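# Chores Working Group – minutes

Jan 1, 2021. Held regardless of the date, at the insistence of those who did not attend.
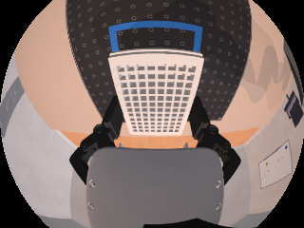

**1. Last minutes.** Agreed, apart from the word "imminent", which was struck out again.

**2. Can machines do the chores yet?** Grivska's report says yes, in simulation. Hashmi's says yes, given a tidy room. The meeting noted that a tidy room was what we had hoped to get out of it.

Gripping was felt to be in fair shape. Putting things down where they belong was not. Prolgate ran 4,000 simulated trials of pick-and-place and counted 3,205 as passes – a pass being defined by Prolgate. Request the definition.

**3. Shop floor.** Nerken wants shelf-stacking by October. One member pointed out that a new starter learns it in 15 minutes and brings their own hands. Nerken to be told "possibly".

**4. Budget.** Enough for up to 12 more weeks of simulator time, or one decent dishwasher. Vote tied. Deferred.

**5. Any other business.** The cups from the previous meeting are still in the sink. No machine was proposed.

**Actions**

- Write to Prolgate about passes
- Reply to Nerken
- Cups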